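Refinishing a butcher block counter with hardwax oil: notes after one winter

October is when the heating comes on and the wood starts to move, so October is when I look over the counter and decide what it needs. Last year it needed everything. The old mineral oil had worn off around the sink, the end grain on the left side had opened up, and there was a gray ring where a cast iron pot had sat overnight. I stripped the whole top back to bare wood and changed to a hardwax oil. These are my notes on how that went, written mostly so that I can repeat it.

The top is beech, edge-glued staves, sold by Dvořáček as a worktop blank. It was finished with food-grade mineral oil when it went in and had been topped up with the same at irregular intervals. Mineral oil does not cure. It sits in the pores and slowly leaves, by way of dishcloths and the undersides of plates. A hardwax oil contains drying oils that polymerize in the surface layer, plus wax that stays near the top. The two do not mix well, and most of the labor in switching is getting the first one out.

Removal. I wiped the top with mineral spirits, four passes, fresh rag each time, windows open. The first rag came up brown and the fourth nearly clean. Then I left it alone overnight. Sanding too early loads the paper in a few strokes, and I wasted two discs finding that out.

Sanding. I went 80, 120, 150 and stopped. The label on the Jelter oil I used says to go no finer than 150 on beech, and I followed it. A surface polished to 240 looks better bare and takes up less oil. The gray ring went through deeper than the sandpaper could reasonably follow. I treated it with oxalic acid dissolved in warm water, brushed across the full width of the two affected staves so as not to leave a bleached circle in place of a dark one, and rinsed it after 15 minutes. Gloves and eye protection for this part, and a dust mask if you sand afterward, as dried residue is unpleasant to breathe.

The rinse raised the grain, which I would have had to do anyway. I wiped the remaining staves with a damp sponge to match, let everything dry, and knocked the fuzz off by hand with worn 150.

Application. Two coats, thin. I poured a small amount, spread it with a white nylon pad, waited 15 minutes, and buffed off everything that had not gone in. If the surface still looks wet after buffing, there is too much on it. Excess hardwax oil stays tacky for days and then cures into a patchy skin that has to be scraped. I got this wrong at the back right corner, where the light is poor, and had to go back over it with a card scraper.

The used rags went flat on the concrete outside until they were stiff. Drying oils give off heat as they cure, and a crumpled rag in a bin can ignite without any outside source. This is not a theoretical hazard.
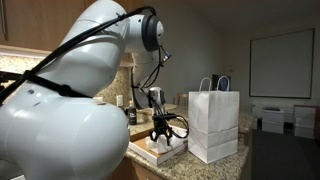
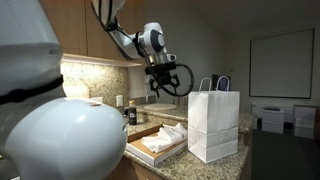

Juraj Beneš wrote in to disagree with nearly all of the sanding section. His view is that 150 leaves beech too coarse for a kitchen, that crumbs and flour lodge in the scratches, and that he goes to 180 by machine and then once more by hand along the grain. He also says he gets better wear from three coats than two, with the third applied a month later, once the first pair have fully hardened.

I tried the finer grit on an offcut. The difference in feel is clear. The difference in uptake is harder to judge by eye, so I weighed the piece before and after on a kitchen scale and could not separate the result from the error of the scale. I will grant him the point provisionally. The third coat I have not tested. It makes sense on paper, as the oil keeps shrinking into the pores while it cures.

Marcelle Leclerc asked a narrower question, which was whether the oil holds up around an undermount sink. In my case, partly. The exposed end grain at the cutout drinks finish at several times the rate of the face. I gave it two coats like the rest, and by midwinter water was no longer beading there. It should have had coats until it stopped absorbing. I have since added two more with a small artist's brush, and so far the edge has stayed sealed.

Movement. The heating season brings the kitchen down to 40 percent relative humidity, sometimes lower. The top is held to the cabinets with screws through slotted brackets, so it can shrink across its width without splitting. I checked the brackets in the coldest part of the winter and found one screw driven tight enough to pin the wood in place. I backed it off a quarter turn. The gap at the wall opened by a little under 2 mm and closed again in spring. An oil finish slows this exchange of moisture very slightly and does nothing to prevent it. Oil the underside as well, or the top will dry faster on one face and cup.

Daily care is a damp cloth, a little dish soap, and a dry cloth. I stopped using vinegar. Hot pans go on a trivet. Tomato and turmeric wipe off if caught within the hour, and red wine did too on the one occasion it came up. Iron is still a problem: beech has less tannin than oak, but a wet steel can left standing will mark it.

For this October the plan is small. Wash, dry overnight, scuff the sink area and the strip in front of the stove with a gray pad, one thin coat on those areas only, buff. The finish blends into itself without a visible edge, and that was my main reason for picking it over varnish. There is enough left in the tin if it has not skinned over. I put a sheet of plastic wrap on the liquid before closing the lid last time, and will see whether that worked when I open it.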